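Sleeve talk, notes, v3
Samina Janjua. Slot is 20 minutes WITH questions so keep moving.

OPEN

Skip the bio. Say name, say I work on the arm cell at Litwood, say Farzana Tanoli did half of this and is in the room, she takes the electrical questions.
First line: "In October 2021 our arm stopped when we told it to stop, and then it moved again." Pause. Let them have a second with that.
No one hurt. Say it early or they sit there waiting for the injury and don't listen.

WHAT WE RUN

One arm, three-finger gripper, fabric sleeve over the joints. The sleeve is ours, well, Binora sewed it to our pattern. Covers pinch points, keeps lint out of the wrist.
Small camera at the wrist. Operators can pull a still from it any time.
Controller software is Venura, our own branch, old. Don't get into versions.
Task that week = handling trials. Reach down, pick, lift, turn over, put down. Boring on purpose.

THE EVENT

Mid-trial. Farzana at the desk, me on the floor side.
Arm goes into a turn, wrist rolling over. Hear a sort of creak, cloth not metal. She hits stop. Arm stops. Good.
I wait. Count to five in my head like we're trained. Step in to look at the sleeve.
Wrist rolls back by itself, a hand's width maybe. Gripper swings past my sleeve (MY sleeve, the shirt one, get the laugh here if it comes).
Then it's still again. Log says: stopped the whole time. No motion commanded. Log wasn't lying either, which took us a while to accept.

WHY

Fabric. The folds bunch up when the wrist turns far over. Bunched cloth is a spring. Not a strong one. Strong enough.
Protective stop on our setup held position in software, then dropped to brake after a delay. The wrist brake was worn. So: motor lets go, brake slips, cloth pushes, wrist goes.
Draw it on the whiteboard if there is one. Three boxes: motor, brake, cloth. Arrow from cloth to wrist.
People always ask if gravity did it. Partly. Depends on the pose. We reran it with the sleeve off and got no roll back in that pose, so the cloth matters.

Talk over the picture for a bit, don't read it out. Wrist view, tipped well over so the carpet climbs up the right side. Point at the thick rolls in the gray sleeve, that is what bunching looks like. Then the cuff where it narrows down onto the silver metal. Ask them where they'd put a hand if they wanted to check the cuff. Wait for somebody to answer — they will nearly always say right next to the fingers.

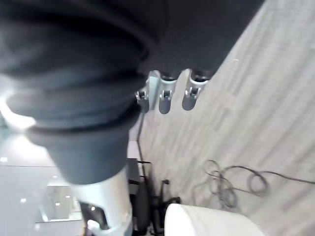
WHAT WE GOT WRONG

1. Treated the sleeve as clothing. It wasn't in the risk assessment at all. Went on after the assessment was signed and the assessment never got reopened.
2. Brake test was yearly. The test is done with the arm in its home pose, where the cloth is slack. So it passed. It would of kept passing.
3. "Stopped" on the pendant means the controller isn't sending anything. I had read it as "safe to touch" for years. So had everyone I asked.
4. Cable on the floor. Separate thing but say it. There is coiled black cable lying out on the carpet, go back to the picture if they want. I stepped back from the arm without looking and my heel went into a loop. If I'd gone down I'd have gone down next to a moving gripper. We had walked past loose cable so many times it wasnt even in the near miss report till Farzana added it.

WHAT WE CHANGED

Sleeve off, new pattern from Binora, longer cut, seam moved away from the cuff. Less bunching. Not zero, don't claim zero.
Brake swapped. Brake test now done in 12 poses, including the ugly ones, sleeve on. Takes about an hour, people grumble.
Wrist turn limited in software while sleeve is fitted.
Power isolated before hands go in. Lock on the switch, key in your pocket. Sial made us a bracket for the lock because the factory one wouldn't close over it. And isolated still doesn't mean the cloth has let go, so: return to slack pose first, if it can't get there then prop the wrist, THEN lock, THEN hands.
Chairs and cables out of reach of the arm before a run. On the start sheet now, with initials.

NUMBERS, if asked

1000 cycles on the new sleeve before we let anyone back to normal trials. No roll back seen. Do not say "proven", Farzana will make a face.
Don't have a force figure for the old sleeve that I trust. We measured it badly, once, with a luggage scale. Say that if pushed.

LIKELY QUESTIONS

Why a sleeve at all? Pinch points. Still think it's right. Cover adds a hazard and removes a bigger one.
Would a vendor sleeve do it? Don't know, didn't test any. Don't guess on stage.
Did you report it? Yes, internal same day. Full writeup went round in November.
Why did I step in? Because the pendant said stopped. Just answer it straight, no speech.

If short on time drop the sewing pattern stuff and the Sial bracket. Do NOT drop the brake poses.

LAST SLIDE

Leave up: go check what your brake test pose is, and what's been added to the arm since anyone signed for it.
Contact is on the handout. Sample of the old sleeve is in my bag, pass it round during questions, get it BACK.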